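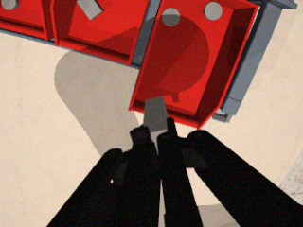 Search this site Enter keywords Go

We use cookies to remember your settings. Accept / Manage

Open call: storytellers and painters for "Say It Again" at Ulwood

Posted April 18, 2021

Most open calls promise exposure. We have hung enough shows to know what exposure pays, so we'll start with the money. Each person selected gets $200, paid on the day you sign the agreement. It isn't much. There is no entry fee, and we take no cut if your work sells.

Ulwood is looking for 5 painters and 4 storytellers for a group show in August. Each painter will hear one true story told aloud, live, and make one new piece in response. On opening night the story gets told again next to the painting. We have doubts about this format. Paired shows often end up with pictures that illustrate and stories that explain, and we have sat through a few of those. We'd like to find out if it can be done better. One story will go to two painters, who won't see each other's work until we hang it.

Who should apply

Painters working in any medium that can go on a wall. We don't care about degrees. We do care that you finish things. If your artist statement contains the word "liminal," please read it out loud to a friend before you send it.

Storytellers with a true story from their own life that runs under ten minutes. No notes on stage. You don't need to have performed before, but you will have to come to 2 rehearsals with Radwa Belkadi, and she will cut your ending. She cuts everyone's ending.

You must be 18 or older and able to get to Ulwood on your own. We can't cover travel or lodging, and we won't pretend the bus from Surnanitz is reliable.

What to send

Painters: a few recent works as attachments, with sizes, plus a short note on what you have been making lately.

Storytellers: a phone recording of the story, start to finish. Don't edit it. We are suspicious of polish at this stage.

Please don't send a written version, a press kit or a link that needs a password.

How we choose

Štěpánka Zeman and Radwa go through every entry and argue about it. Everyone gets an answer, including people we turn down, though we can't give detailed feedback. Having been picked for a past Ulwood show won't help you.

Questions and entries go to Štěpánka through the contact page. Put "Say It Again" and either "painter" or "storyteller" in the subject line.

Contact | © 2021 Ulwood | Back to top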